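3.2 Collecting the demonstrations

I drove the arm myself for all 143 demonstrations, using the Vemonel hand controller, and I'll admit the first 31 were pretty rough. Dough is a pain to teach with. It never starts out the same shape twice, and a small slip of the thumb leaves a dent you can't take back. We kept the bad runs in anyway — Section 5 looks at what happens if you drop them.

The operator only got the wrist view, same as the policy does at test time.

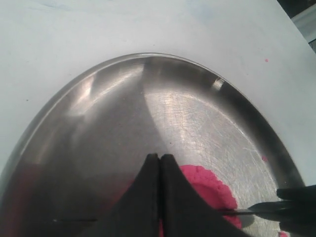
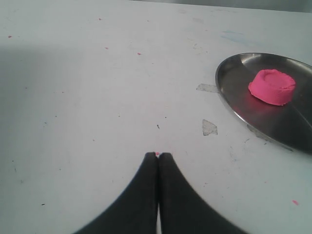

Figure 4. Wrist views from the dough task, with pink material in a steel dish in each.

Guiding the arm by hand was our other option, and I tried it for 11 runs at the Gestwood lab. It felt lovely and quick, but my pushes showed up in the force readings, so we stuck with remote control.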